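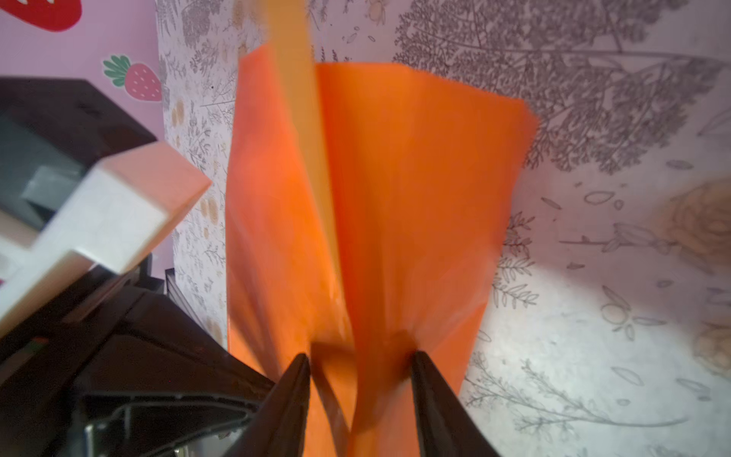
Sac en film plastique orange saisi par le bas entre deux doigts noirs.

Pince à deux doigts Tralo pour sacs et films souples
Publié en octobre par la rédaction Ekuneo
Imprimer | Envoyer par e-mail

La Tralo est une pince électrique à doigts parallèles destinée à la préhension de sacs, sachets et films minces. Course totale : 60 mm. Effort de serrage réglable jusqu'à 25 N. Les doigts se démontent par deux vis et sont vendus par paire.

Sur film mince, la prise se fait de préférence dans une zone déjà froncée. Les plis rassemblés entre les doigts offrent plus d'épaisseur qu'une paroi à plat, et l'effort peut être réduit d'autant. Prévoir un dégagement suffisant au-dessus des doigts : la partie libre du sac s'ouvre en éventail et peut masquer la vue d'une caméra fixe.

Éléments à budgéter
- Pince, bride et câble de 200 cm : une seule référence.
- Doigts de rechange : une paire par poste au minimum.
- Caméra de poignet : en option, support compris, objectif non compris.
- Mise en service : une journée sur site, hors déplacement.

Le délai de livraison est de 45 jours pour la version standard. Les doigts usinés sur plan sont chiffrés séparément par l'atelier Savunier, qui demande un échantillon du sac à manipuler - vide et plein si les deux cas se présentent. Pour un achat en fin d'exercice, demander deux lignes distinctes sur le devis : les consommables relèvent souvent d'un autre poste que l'équipement.

La bride Bermúdez de génération précédente reste compatible, avec adaptateur. Le connecteur a changé.

Commentaires (3)

mlt_atelier
L'adaptateur est-il compris dans la référence de base ?

Ekuneo
Non, il se commande à part. Il figure en dernière page du tarif.

poste4
Chez nous, sur sachets très fins, les doigts lisses marquent le film. Nous avons baissé l'effort et ralenti la fermeture, c'est mieux. À prévoir dans le temps de réglage.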